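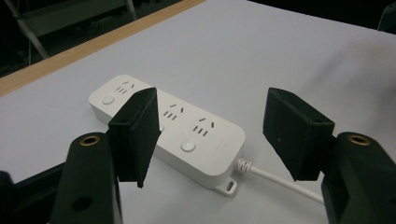 Gripper kit from Prandness: does it manage a power strip?

Posted by Joaquim Brandão

Good evening to all. I consider to buy the hand-held gripper kit from Prandness, the one with two black fingers that you hold and move yourself to record demonstrations. The price is 199 without the shipping. My small workshop, Figueiredo, wants to teach an arm to pick up a power strip from a table and press its buttons. The strip is white, long and rounded, with a round button near each end, and the cable is quite stiff.

My doubts are these. Do the fingers open wide enough to take the strip across its body? And are the finger pads hard to replace when they are worn? The product page is not clear, and I wrote to the seller in June but I have no answer until now.

Armindo Mota

I use this kit every week, so I can tell you my experience. Yes, it takes a power strip across the narrow side with space left. Along the length, of course not. What gave me trouble was the smooth plastic. The pads that come in the box are also smooth, and a strip with a heavy cable turns in the grip when you lift it at one end. Please take it near the middle, and leave some free cable on the table before you start.

For the buttons: close the fingers completely and press with the tip. If the button is flush with the housing you must come from straight above, otherwise the tip slides away. I needed 30 recordings before my hand became regular enough, and the first 2 evenings I deleted everything.

The pads are changed with one screw on each side. I have changed mine 3 times. Do not tighten too strong, the thread is a metal insert in plastic and it can come out.

For the price I am satisfied. The manual is weak, and the calibration chapter I had to read many times.

Tumton

Didn't try the Prandness. I have the one from Urnberg, it is heavier and my wrist hurts after an hour. Ask them if they sell rubber pads separately.

Joaquim Brandão

Thank you both. Armindo, do you remember the size of the screw for the pads? I would like to order spare ones together with the kit.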